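Products > Custody and evidence > Property storage > Herath 105 evidence locker

Herath 105 pass-through evidence locker

The Herath 105 is a pass-through locker for short-term storage of seized property in police stations and court buildings. Officers deposit items from the corridor side; property staff remove them from the store side. Once a compartment door is pushed shut it cannot be reopened from the corridor.

Each bank is 1719 mm high and 856 mm wide. Compartment depth is 318 mm. Banks can be bolted side by side, and the wall opening should be squared and lined before delivery.

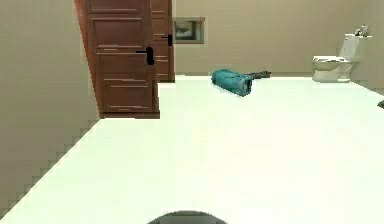
Interior with panelled door and lever handle.

Locking and records

Every compartment has a separate mechanical latch. The store side is opened with a key or, on the E version, with a staff card and PIN. The E version logs each deposit and removal with the time, compartment number and card number. Logs are held in the bank and can be exported as a plain text file for attachment to a case record. Entries cannot be edited at the keypad.

If the mains supply fails, the corridor side goes on accepting deposits and the store side reverts to key.

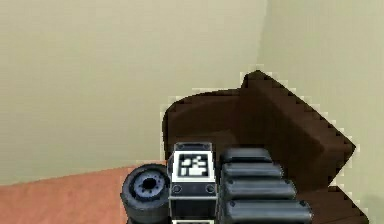
Doaa Hegazy writes that the export on her station's bank lists removals before deposits when both fall within the same minute, and asks whether the order can be changed. It can: set the sort field to "event number" in the supervisor menu. Banks supplied after February have this as the default.

Options

Refrigerated compartment for biological samples, store-side lock only. Ventilated doors for damp clothing. Long compartment for firearms, full height of the bank, which replaces one column. Drug compartments can be fitted with a drop slot and an inner tray. 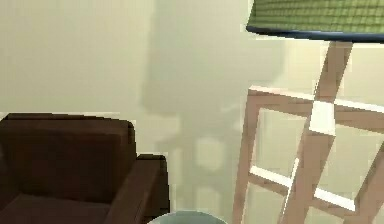
Plain wall with dark brown armchair.

Ordering

Lockers are made to order by Zasau and supplied with two store-side keys per bank. Replacement keys require a written request from the named property officer. State the wall thickness and the corridor-side door swing when asking for a price. Technical queries: Achilleas Karamanlidis, custody products desk.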